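Friday, July 10, 2020

Finish trials for the Gorkstead bench tops, continued from the last page. Three coats of the Grutow hardwax oil on the maple offcuts, abraded between coats with a gray pad. Coat one went on heavy and left tacky patches near the end grain. Wiped back with a dry rag and left overnight. Coats two and three were thin, no trouble.

Film build is uneven on the piece sanded to 120. The one taken to 180 is better and I would stop there. Niamh tried 240 on a spare and the oil barely took.
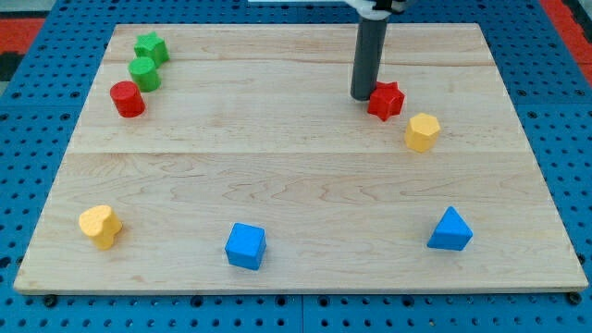 Glue lines: two of the panels show a slight ridge at the joint after oiling. I could feel it with a fingernail but could not get a feeler gauge to agree with me. Colm thinks the clamps came off too early. Possible – the shop was cold that night and the log has them in clamps for 4 hours only. Next batch stays clamped until morning.

Water test on panel 2821: wet glass left standing for 3 hours, faint ring, gone by the next day. Coffee left a mark that did not go. Repeat with a fourth coat.

Oil used so far is nearly 450 ml, more than I allowed for. Malachy to ask Ó Súilleabháin for a price on the larger can.

Still to do: label the offcuts on the back, cut two more from the same plank, find the good scraper.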